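The Lavender One

Hermine had packed the kitchen and the hall by noon, and only the bathroom was left. She did the cabinet first. Two combs, a box of bandages, a hotel shower cap from Toledo still folded in its paper.

The soap was at the back, behind the towels. Her mother had never used it. She kept it for guests, and then she kept it from guests, because Albane had once washed paint off her hands with the one before it.

"Are you taking that?" Albane asked from the doorway.

"It's soap."

"It's the lavender one."

Hermine smelled it. There was hardly any scent left. She remembered being seven and getting caught with it in her coat pocket, on the way to show it to Juwita Khoo across the street. She had told Juwita it was a stone from a river.

"Did she believe you?" Albane asked.

"She offered me three marbles for it."

Albane laughed and sat down on the side of the tub. The new people were coming for the keys at four. There was still the shelf to wipe and the mat to roll up.

Hermine wrapped the soap in a washcloth and put it in the box marked Jevden, between the combs and the bandages. Then she took it out again and handed it to her sister.

"Don't use it on paint," she said.
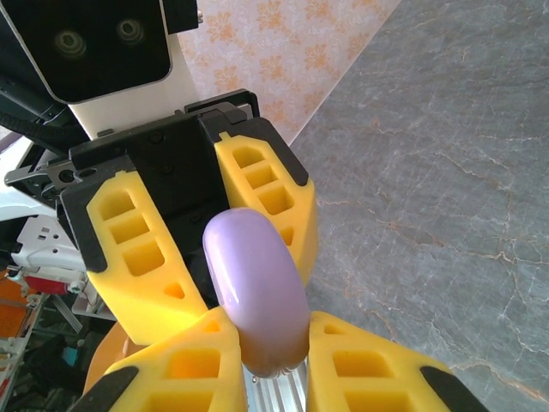

Lavender-purple, smooth, and rounded at the top.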